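Jalis Opens Registration for Spring Security Certification Exams

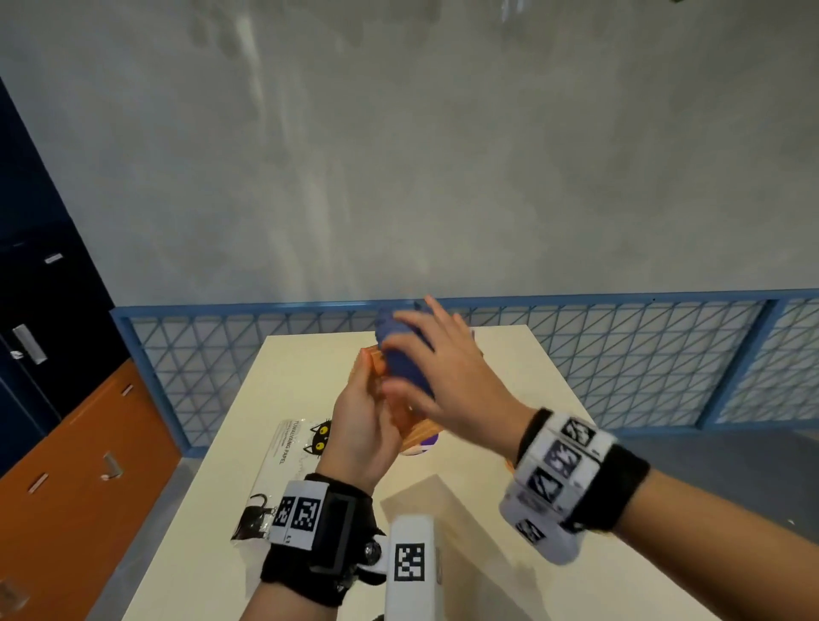 March 6, 2022

Registration is now open for the April sitting of the Jalis Incident Response certification, the training body announced. The exam will be given over 2 days at the Kullthorpe test center, with a remote option for candidates who live outside the region.

The April sitting is the first to use the revised syllabus. Questions on log analysis and evidence handling have been expanded, and the section on legacy wireless protocols has been removed. A practical component, in which candidates work through a simulated network breach and submit a written report, now counts toward the final grade. Candidates must pass both the written and the practical parts in order to be certified.

"Employers told us that they wanted to see how a candidate writes up an incident as well as how the candidate finds it," said Joaquim Barros, director of examinations at Jalis. "The report has been given the same weight as the technical work."

A total of 328 candidates took the exam at the previous sitting, and 161 of them passed both parts of the earlier format. Candidates who passed only one part may carry that result forward to April without paying a second fee for it.

The lab environment for the practical component was built by Willier, which also supplies the remote proctoring software. Candidates who choose the remote option are required to complete a system check before exam day. Corporate laptops with managed firewalls have caused connection problems in the past, and Jalis recommends the use of a personal computer where possible.

Certificates remain valid for five years. Holders of the older Sarıgül network defense credential may apply for an exemption from the first section of the written part. Proof of the credential must be included with the registration form.

Requests for testing accommodations should be sent to the examinations office at the time of registration. Results will be sent to candidates by email.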